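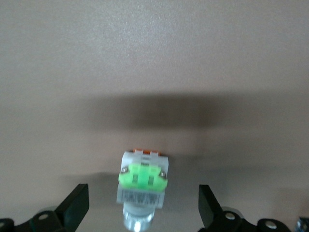 Flurelel moves panel switch preparation to a separate bench

Flurelel, the control panel shop in Plaltlow, has taken the preparation of push-button switches out of its main wiring line and given the job its own bench. The change took effect in February and covers all switches with a 315 part code, the metal-bezel type that the company fits to pump and conveyor panels.

Until now, switches went to the wiring stations in the supplier's bags, and each wirer checked and assembled them before mounting. Under the new arrangement, the contact block is clipped to the housing and checked at the bench, and the switch goes to the line as a complete unit. Wirers mount it in the door and connect the conductors.

The switch pictured has a lime-green contact block clipped to a light gray-white housing, with a small silver terminal screw at each end of the block. A printed label sits on the housing below the block, and the round silver bezel has a knurled rim. At Flurelel, green blocks are used for normally open contacts. Other contact types are kept in separate bins and are not prepared in the same batch.

Joaquín Riquelme, who runs panel assembly, said the old method caused most of its trouble at the door. "If a block is not fully seated, the switch still looks right from the front," he said. "You find out at the final test, and by then the duct covers are on and the harness is tied."

Bench work follows a written procedure in 3 stages. The operator first checks the housing and block against the job sheet. The block is then clipped on and pulled lightly by hand to confirm that it holds. Last, the contact is tested with a continuity meter, with the button released and with the button pressed. Units that fail are tagged and returned to stores. They are not repaired at the bench.

Terminal screws are left backed out so that a wire end can be inserted without further work. Tightening is done only at the wiring station, with a preset torque driver. The label must stay readable after assembly, and a switch with a scratched or lifted label is treated as a reject even if its contact tests good.

The bench has a plain matte top in a beige tone. Rimantas Butkienė of the quality office asked for the surface after a trial on dark rubber matting, where dropped terminal screws were hard to find. The matting has been moved to the packing area.

The first full order to pass through the bench is a set of conveyor panels for De Smet, which calls for 2,000 switches over the life of the contract. A smaller order for Weko will follow. Both customers receive the same test record, listing the batch number and the operator's initials for each tray.

Selector switches and pilot lights are still prepared at the wiring stations. Riquelme said they will be moved to the bench once a fixture for the longer selector handles has been approved. Drawings for the fixture are with the tool room.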